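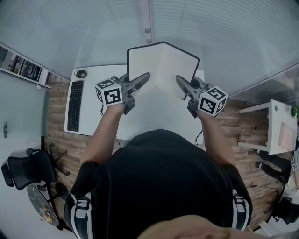 Notebook stood open on the desk, seen from overhead

Short Game Coaching, Handout 5: Chipping from the fringe
Course notes by Jadwiga Pietrzak, Pladotside Golf Centre

Last time we putted until our backs ached, so now we move a few steps off the green! I love this part of the course. You can be a beginner with a wobbly swing and still chip as well as anyone in your club, and your scores will show it by August.

Setting up
Feet close together, closer than feels natural. Ball just back of the middle. Lean a little towards the target and stay there (most of you drift back as soon as the club moves, and then comes the dreaded thin one across the green). Grip down so your lower hand is nearly on the metal.

The stroke
Think of a long putt with a bit more shoulder. The wrists stay quiet, the chest turns through, and the clubhead brushes the grass. Listen for that brush - it's a lovely sound once you know it.

Landing spot
Pick a spot on the green, one good pace in if the slope allows, and forget the flag. Then choose the club that will roll the ball out from there. A 7-iron runs for ages, a sand wedge hardly at all. At Gindotcombe the greens tilt towards the old quarry (the course dates from 1870 and I doubt anyone has flattened anything), so I use less club there than I would at Fedinton.

The Dudek ladder
Named after the man who taught it to me, and still my favourite drill. Lay five tees in a line going away from you, a club length apart. Land a ball by the first, then the second, and so on to the end. Miss one and you go back to the start. My best run is 19 without a miss, and I was unbearable for a week!

Before next session
Play the ladder with two different clubs and note which felt easier.
Play nine holes and write down every chip, how far it finished from the hole and whether you holed the putt.
Read the notes on uphill lies, as we'll be on the bank behind the practice green.

Bring a wedge, a 7-iron and a waterproof.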